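Jemura Opens Its Doors for a Full Day of Household Robotics at the Tonness Workshop

TONNESS, October - Jemura welcomed nearly 700 visitors to its Tonness workshop on Wednesday for its fall open day, the biggest crowd the robotics group has hosted so far. Families, students, retired engineers and a whole bus of eighth graders from Mathias Middle School came through between 10 a.m. and 6 p.m. to see how the team teaches robots to handle everyday household jobs.

The busiest spot all day was the tidying table, where team members used hand-held grippers to work with baskets and cloths, and then passed the grippers over to anyone who wanted a turn. By closing time, 267 people had tried it!

"We thought we might get a few curious kids and their parents," said Keyvan Asadi, who leads the household tasks team. "Then the line went out past the coat racks and stayed there until we had to lock up. People really wanted to feel what it's like to pick up a dish towel with two stiff fingers and no thumb. It's hard, and they loved that it was hard."
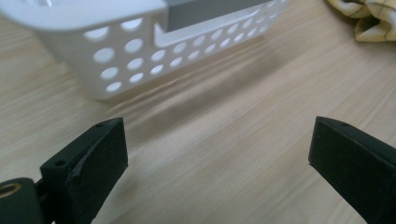

The tidying table at the Jemura open day, with a hand-held gripper, a white storage basket and a checked cloth.

Cloth is one of the toughest things for a robot to deal with, as Fatemeh Nouri explained in her two talks in the upstairs classroom. A cup keeps its shape when you grab it, but a towel folds, slips and bunches up in a different way every time. Nouri's team records people doing these small jobs with the same kind of gripper a robot arm would carry, and the robot learns from those recordings. Both talks filled all 24 seats, with more people standing along the back wall and a few sitting on the stairs.

Visitors could also watch a robot arm in the main bay sort clean laundry into piles (it got a round of applause for a pair of socks), and younger guests built cardboard grippers with Parisa Heydari at the craft benches. Heydari had cut 200 kits and ran out shortly after lunch, so the afternoon groups made theirs from cereal boxes.

"My favorite moment was a girl who asked if the robot gets bored," said Heydari. "We talked about it for ten minutes - I had to go find Keyvan to help me answer."

Lorraine Lambert, science teacher at Mathias Middle School, plans to bring her next class in the spring. "They've been arguing about the best way to fold a T-shirt ever since we got back on the bus," she said.

Jemura will hold its next open day in the spring. Schools and community groups that would like to arrange a visit before then are welcome to get in touch with Mitra Pakzad in the visitor office at the Tonness workshop.

About Jemura
Jemura develops and tests robots for everyday tasks in the home. The group works out of a shared workshop in Tonness and offers school visits throughout the year.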